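Search this site Search

Jarthorpe Wilel Fund

The Jarthorpe Wilel Fund is a small charity that helps families living with muscle disease, and I'm writing this entry as a big fan of it! Chinyere Okeke started it in February, after her first Nwankwo Walk brought in 536 dollars (she had hoped for 600, and she still teases me about it).

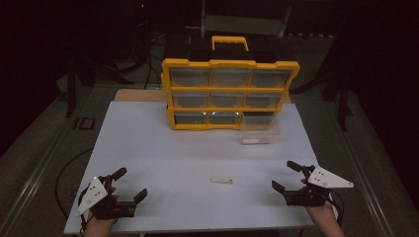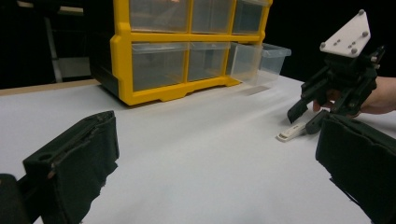
By January 2023 the fund had helped 47 families, mostly with ramps, rides to the clinic and the odd electric bill. I met three of them at the Stikarel supper and ended up staying until they stacked the chairs. Chinyere reads every letter herself, usually at night, and writes back by hand. The walk still starts at the Jarthorpe library, and dogs are welcome.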